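Workshop tips: putting glass tubes in a rack with a robot hand

Our build does one small job. It takes a test tube by the top and puts it in a hole of the rack. We learned most of these things by doing them wrong first, so please take what is useful for your own bench.
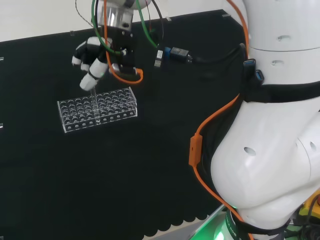

Etim Shared Workshop, Automation Club

**Cables first.** Before every run, move the arm by hand through its whole path and watch the cables. Leave a loop at the wrist, large enough that the hand can turn fully. Where a cable goes down the body, hold it with a clip. We use different colors for different lines, and it saves much time when one of them must be changed.

**Grip near the top.** Let the fingers close on the tube close to its mouth. Then the lower end is free to find the hole. If you hold it in the middle, the fingers meet the rack before the tube is deep enough.

**Close slowly.** Our closing speed is set to 13 in the Osov control program. At higher values we broke tubes. We bought a box of 200 in June and 98 are left, but not all of the missing ones are the fault of the robot.

**Black cloth behind, black table below.** Clear plastic and clear glass are difficult for a camera. On a dark surface the edges of the holes catch the light and they are easier to find. Fasten the cloth with small clips. Iron it if you have patience.

**Mark where the rack stands.** A light acrylic rack slides when a tube touches the side of a hole. Put small pieces of tape at the corners, and check them again after cleaning the table.

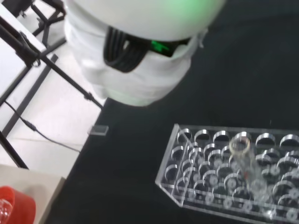 *One tube upright in the rack, as the wrist camera sees it.*

**Wipe the rack.** Finger marks on acrylic confuse the picture more than you expect. Use a soft cloth and water with a drop of dish soap. Do not use window cleaner with alcohol, it can make fine cracks around the holes.

**Stands and floor cables.** Keep your feet away from the legs of the stands. One small push and the calibration must be repeated. Tape down any cable on the floor where people walk.

The Sedemance settings file is in the club folder. Please save a copy under a new name before you change it.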